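Prevton Releases Sonside 2, Adding Contact-Aware Planning for Disassembly Work

TARSTEAD — 17 September 2025 — Prevton today announced the general release of Sonside 2, the second major version of its perception and motion planning software for robotic disassembly of electronic equipment. The release is available immediately to all customers holding a current Sonside license.

Sonside is used by recyclers and refurbishers to plan and run the removal of parts from equipment whose exact model and condition are not known in advance. It takes input from wrist-mounted cameras and joint torque sensors, builds a working model of the unit in front of the arm, and produces motion plans that can be revised while the arm is moving.

The main change in version 2 is a new planner, developed at the company's Tarstead laboratory under the working name Dubey. Earlier versions of Sonside treated cables and wire bundles as fixed obstacles and planned paths around them. In a crowded enclosure this often left no valid path, and the job was handed back to an operator. Dubey assigns each detected object a contact allowance. Light contact with a cable jacket may be permitted, while contact with a circuit board or a socket is refused. The allowances are stored in a plain configuration file and can be edited by the customer for each job type.

The perception module has been retrained for this release. The training set now contains 3649 annotated views of opened equipment, taken at the working distance of a wrist camera. The module recognizes 43 classes of part, including drive carriers, latches, memory slots, power plugs and ribbon cables. Where the module's confidence in a class falls below the limit set by the customer, the part is marked as unknown and the planner keeps clear of it.

Prevton tested the release candidate at Tarstead over 278 complete disassembly jobs on used desktop computers of mixed make and age. Results from these jobs, including those that ended in an operator stop, are set out in the technical notes supplied with the software. The notes also list known limits. Reflective work surfaces remain a source of false edges in depth estimates, and customers with bare metal tables are advised to run the new surface calibration routine before first use.

Sonside 2 also includes the following changes:

A replay tool that shows camera input, planned path and measured force on a single timeline.

A simulation mode that accepts recorded jobs, so that changes to contact allowances can be checked before they are used on hardware.

Revised operator prompts, with shorter wording and a single confirmation step before the arm resumes motion.

Job files created in the first version of Sonside can be opened in version 2 without conversion. Custom part classes must be exported again from the labeling tool. Prevton will continue to supply security fixes for the first version to customers who are not yet ready to move.

The software is licensed per arm. Existing customers will receive the new version through their usual update channel, and the installation guide is included in the download. Requests for an evaluation license, or for a demonstration at the Tarstead laboratory, may be sent to the Prevton press and customer office.

Drive removal was chosen as the reference task for Sonside 2 and is included in the release as a worked job file. The task calls for a steady grasp on a part that offers few flat faces — the bright blue bracket held upright in the gripper has a ribbed upper section, a curved latch and a flat panel at the bottom. Bundled cables run close to the drive cage inside the same case, and the reference job file sets a separate contact allowance for each.

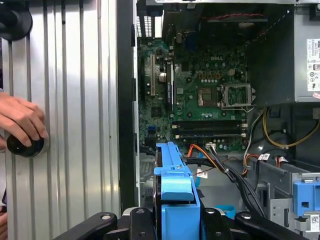
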